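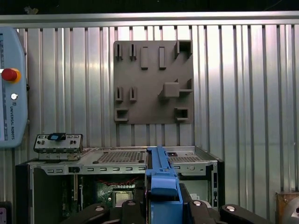

Corrugated sheet metal

Corrugated sheet metal (also corro, wriggly tin, or just "tin" in country areas) is thin metal sheet rolled into ridges. Mostly steel now, older stuff was wrought iron. Used for roofs, walls, fences, water tanks, sheds.

Contents
Profile
Coatings
Use in Floltden
Walls and linings
Problems
See also

Profile

The ridges make a flat sheet stiff in one direction. Across the ridges it still bends easily, so tanks can be curved up from it without much fuss. Two main families: the rounded wave, and the ribbed or square type with flat pans between ribs. Ribbed covers more wall per sheet. Rounded looks older and is often asked for on heritage jobs.

Coatings

Bare steel rusts. Early sheets were dipped in zinc (galvanised). Later came zinc and aluminium mixes, then baked-on colour. Unpainted sheet starts shiny and goes dull grey over the years, faster near the sea.

Use in Floltden

Floltden had no sawmill and the nearest brickworks was at Warkelach, 200 kilometres by cart. Sheet came in flat bundles instead. The Pirivow woolshed is the biggest survivor, roofed with almost 3000 sheets, many of them orignal. The shed's north wall was replaced after a December hailstorm. Manurung, the next town along, kept its tin hall and repainted it green. Hall open day is 21st August.

Walls and linings

Sheets go up with ribs vertical so water runs off. Indoors it's used as lining in workshops, cafes and dairies. Hard to dent compared with plasterboard, easy to hose down. Noisy though. Echo is the usual complaint, plus glare under bright lights.

Problems

Rust at cut edges and screw holes. Mixing metals, eg. copper pipe draining onto zinc coated sheet, eats the coating. Heat, if theres no insulation behind. Loose sheets in high wind are dangerous.

See also

Rainwater tank
Woolshed
Flashing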